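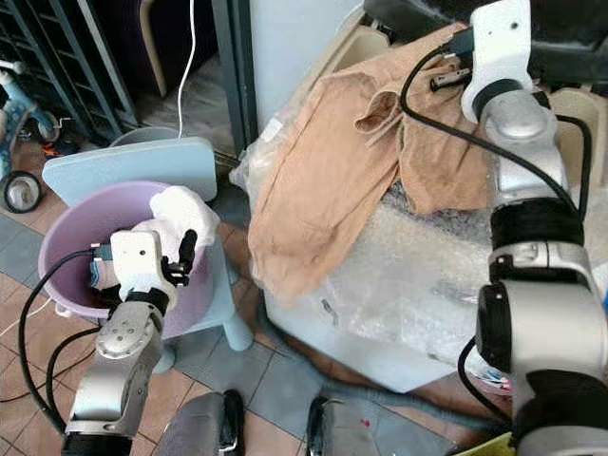
Teaching a Two-Armed Robot to Empty a Bucket of Cloth

Project report by Doğukan Tatlı and Nantana Chareonsuk
Robotics Lab Course, Tennant Building
Submitted 16th October

Summary

We trained a two-armed robot to take pieces of cloth out of a plastic bucket, one at a time, using recordings of a person driving the arms by hand. The question we wanted to answer was whether it helps to cut each recording into short stages before training. We compared a policy trained on whole recordings with one trained on the same recordings cut into stages. The staged policy did better at letting go of the cloth in the right place and did slightly worse at getting the first grip. Both had trouble when two pieces came up together.

Background

Cloth is a hard thing for a robot to pick up. A mug has the same shape every time, so you can work out where to put the gripper and reuse that. A shirt in a bucket has a different shape each time it is dropped in, and most of it is hidden under itself or under something else. Last year's group, working on the Jasero project, had the robot pick towels off a flat table. Their report says that the robot found a corner or a fold well enough, but that they never tried it with a container.

A container changes two things. The gripper has to come down inside the rim, so it can't approach from the side. The camera also loses sight of the finger tips for part of the reach. We wanted to see how much this mattered with the same training code and the same robot.

Setup

The robot has two arms with a two-finger gripper on each. The head camera looks down over the work area, and it is the only camera we used for training. We had a wrist camera for the first few days and took it off again when its cable kept pulling at the edge of the container.

The bucket is lavender plastic and stands on a pale blue plastic stool. We chose a stool over a table to bring the rim down to a height where the elbow had room to move. The left arm works in the bucket. The right arm was part of the control input in every recording, even when the person driving it left it still.

The floor is tiled in terracotta and gray-blue, and we did not cover it. We also left the other household things in the room where they were. Our supervisor asked for this. The Jasero recordings were made against a plain gray sheet, and the policy from them got worse as soon as the sheet came down.

The cloth set had 14 items. It included light and dark pieces, thin shirts, a pair of trousers, kitchen towels and cleaning cloths. Before each recording we dropped a few items into the bucket from above the rim without arranging them.

Recording

One of us drove the arms with the Grustance hand controllers while the other watched the screen and reset the cloth. We switched roles after each batch. A recording started with the left gripper above the bucket and ended when the cloth was out and released on the right side of the work area.

We planned on 1,000 recordings and made 900. The rest were lost to a gripper cable that had to be replaced and to one afternoon when the clock on the recording computer was wrong and the arm data did not line up with the video. After checking, we kept 800 for training.

We threw out a recording if any of these things happened:

The gripper pressed on the bottom of the bucket hard enough to move the stool.
The driver paused for a long time with the fingers closed on nothing.
The video had dropped frames during the grasp.
A hand was in view at any point after the start.

We kept recordings where the first grasp missed and the driver tried again. In our first small test we had removed those, and the policy trained on what was left would close its fingers on air and then carry on as if it were holding something. Keeping the second tries in fixed most of this, and we wish we had done so from the start. It cost us two weeks of training on the wrong set.

Cutting the recordings into stages

For the staged version we marked each recording by hand in Flivside, the labeling tool the lab uses. We used four stages: reach, grasp, lift and place. Reach ends when the finger tips go below the rim. Grasp ends when the fingers are closed and the cloth has started to move with them. Lift ends when the lowest part of the cloth is over the rim. Place ends at release.

The end of the grasp stage was the hardest to agree on. In many recordings the fingers close and the cloth bunches up near the rim, and from one frame alone it is not clear whether the rest of the piece will follow. We marked a shared batch separately and compared. Doğukan put the end of the grasp later than Nantana nearly every time. After that we wrote down a rule, which was to wait until the part of the cloth farthest from the fingers moves, and we redid the batch. The difference got much smaller. Where the far part of the cloth was hidden inside the bucket, we used the arm data and looked for the point where the wrist starts to rise steadily.

The stage label was given to the policy as one more input. At run time the policy has to guess its own stage from the camera and the arm positions. Apart from this, the two policies had the same network, the same recordings and the same training time.

Testing

Each policy was tested on 14 runs, one for each item in the cloth set. In every run the named item was dropped in last, so it lay at or near the top. One of us reset the bucket and the other wrote down the result without knowing which policy was loaded. A run counted as a success if exactly one item came out and was released on the right side of the work area. We stopped a run if the bucket tipped or if the arm made no progress for a full minute.

Results

The whole-recording policy succeeded in seven runs. The staged policy succeeded in nine. With so few runs the gap is small, and we would not claim much from the totals alone. The types of failure were more useful.

The whole-recording policy failed mostly at the end. It got the cloth out, moved across and then held on, or it let go too early while the arm was still swinging. In one run it put a towel back into the bucket, which at first we took for a bug. We then found several recordings in the training set where the driver had lowered the cloth again to get a better grip, and the policy may have picked that up.

The staged policy released the cloth in the right area in every run where it had a good grip. Its failures came earlier. In three runs it switched to the lift stage too soon and came up with nothing. Two of these were with dark pieces, and we think the camera image was too dark down inside the bucket to show the fingers against the cloth. In the other two failures, two items came out together.

Items coming out in pairs was a problem for both policies. Our drivers dealt with it by shaking the arm a little over the bucket until the lower piece fell off. This shows up in fewer than half of the recordings, and neither policy learned to do it on purpose.

The trousers were the item we expected to go worst, on account of their weight. Both policies got them out. The thin shirts were harder, as they slid between the finger tips during the lift. Sticking rubber tape on the finger tips helped in a quick trial, but we did that after the main tests and it is not part of the results.

Things we would change

A light over the bucket would be the first thing. We spent a lot of time on the training settings and very little on lighting, and the dark pieces suggest that was the wrong way around.

We would also bring back the wrist camera with its cable clipped along the arm, and test with and without it. The labeling took roughly 800 minutes between us, so a later group should check whether the stage could be marked automatically from the wrist height and finger opening. For the reach and place stages this looks easy. For the grasp stage we doubt that the arm data will be enough on its own.

The right arm was hardly used. A person emptying a deep bucket often holds the rim with the free hand, and we had meant to record a set where the right gripper does that. We ran out of lab time. The control code for it is in the project folder under "rim hold" and works in simulation, but it has not been run on the real arms.

Division of work

Doğukan set up the recording computer, wrote the checking script and ran the training. Nantana built the stage input, wrote the labeling rules and ran the tests. Both of us drove the arms and both of us labeled. The recordings, the labels and the list of rejected recordings with reasons are on the lab drive in the course folder.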